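Hobnail glass

Hobnail glass is pressed or blown glass whose surface is covered with regular raised bumps. The name comes from the large-headed nails once driven into the soles of work boots. Closely related patterns use raised diamonds in place of rounded knobs, and dealers often list the two together. The texture is found on vases, pitchers, candy dishes and lamp shades.

Manufacture

Most hobnail pieces are made in a mold. Molten glass is pressed or blown against a metal form with hollows cut into its inner face, and the bumps are formed as the glass fills them. The neck and rim may be finished by hand while the piece is still soft – flared, crimped or pulled into a ruffle. Mold seams are common and are not considered a defect.

Color

Amber, red, blue, green and milk white are all common. Transparent colors look darker where the glass is thick, so the base of a vase often has a stronger tone than the shoulder.

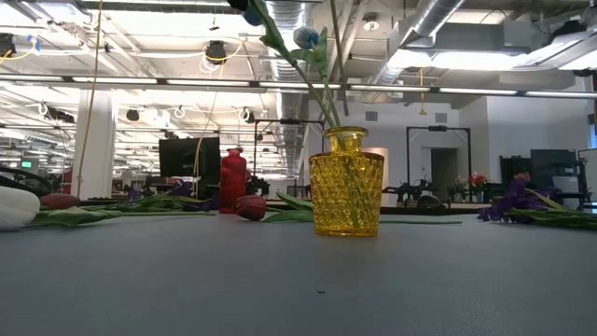 Yellow vase with a raised diamond or hobnail texture, red glass bottle and flowers. Photo: Ledell Glass Pages, 8/9/24

Use as a flower vase

A short, narrow neck holds a few stems close together and suits tall, leaning flowers. Tulips, irises and gladioli are often cut to different lengths before arranging. Heavy stems can tip a light vase, and glass pebbles are sometimes added to the base for weight. The raised surface partly hides stems and the water line.

Bottles with narrow necks are used in the same way, usually for one stem, or are left empty as colored accents next to a larger vase.

Care

Dust and hard-water film settle between the bumps. A soft brush and mild dish soap remove most of it. Older pieces are washed by hand in lukewarm water, as sudden changes in temperature can crack thick glass. Lime inside the neck can be loosened with white vinegar left overnight.

Collecting

Chipped bumps are the most common damage and are easier to find by touch than by eye. The Maldonado price list gives separate grades for chips on the body and chips on the rim.

See also: Milk glass; Pressed glass; Bud vase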